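[olholm-cells] Re: Wrist camera alignment on the dish cell after finger change

From: Annapurna Thomas
To: olholm-cells list
Cc: Gopinath Kurup, Isla Tipoki

3 comments | 0 shares

Dear colleagues,

Thank you to Mr. Somogyi for his report, which is quoted in part for members who joined the list after February.

> From: Kristóf Somogyi
>
> Following replacement of the gripper fingers on both arms of the
> Grosside cell, the left arm closes short of the plate rim. The right
> arm is within limits. We repeated the hand-eye routine twice and
> obtained the same offset, 6 mm, on each occasion. Before we open the
> wrist, may we ask whether other sites have seen this, and whether the
> cable routing should be checked first?

The maintenance office has reviewed the log files supplied with the report. Our position is as follows.

The offset is consistent with a finger seated against the old shim. The replacement fingers do not require the shim, and the parts list issued with procedure 214 was not clear on this point. Ms. Chowdary is preparing a corrected sheet. Until it is issued, sites should remove both fingers, take out any shim found behind them, clean the mating faces, and refit the screws evenly in a cross pattern.

Cable routing should be checked at the same time. The wrist cable must have enough slack to let the wrist turn to both ends of its travel without pulling on the connector. Please move the arm through its range by hand, with drive power off, and watch the connector throughout. A cable that tightens at any point should be rerouted before calibration is attempted.

Once the fingers are refitted, the hand-eye routine should be run from the beginning, with the results saved under a new file name. Please do not edit the earlier values by hand. Allow the arms 30 minutes of warm-up motion beforehand. The routine should then be followed by 11 plate pickups per arm, using plates with different rim patterns, and any missed grasp should be entered in the cell log with the arm and plate noted.

Plate handling at the cell, from the wrist and from the fixed camera:
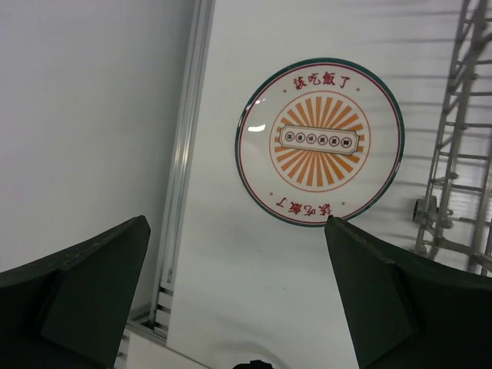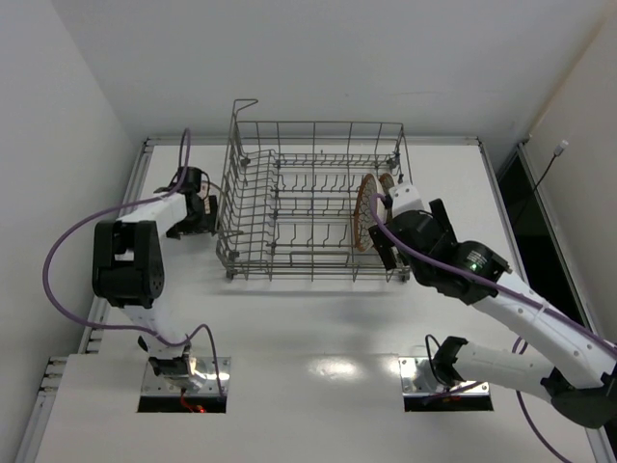
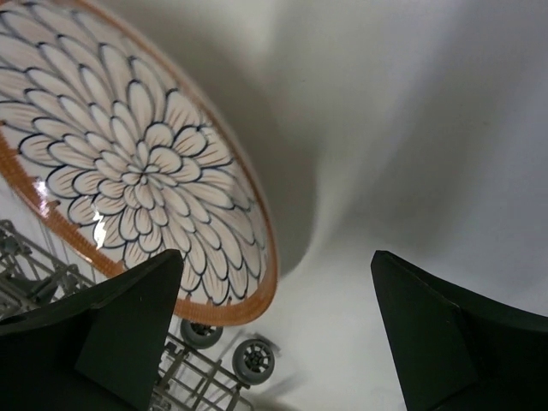 Sites that have already recalibrated with the shim in place should treat those values as void and repeat the work. The Varnberg site has confirmed that it will do so during its next planned stop. Mr. Kurup will hold the revised calibration files and can supply the previous set on request if a cell must be returned to its earlier state.

Questions on the mechanical steps should be sent to Ms. Tipoki. Questions on the calibration software should be sent to this list, so that the replies are kept in the archive.

Regards,
Annapurna Thomas
Cell Maintenance Office, Olholm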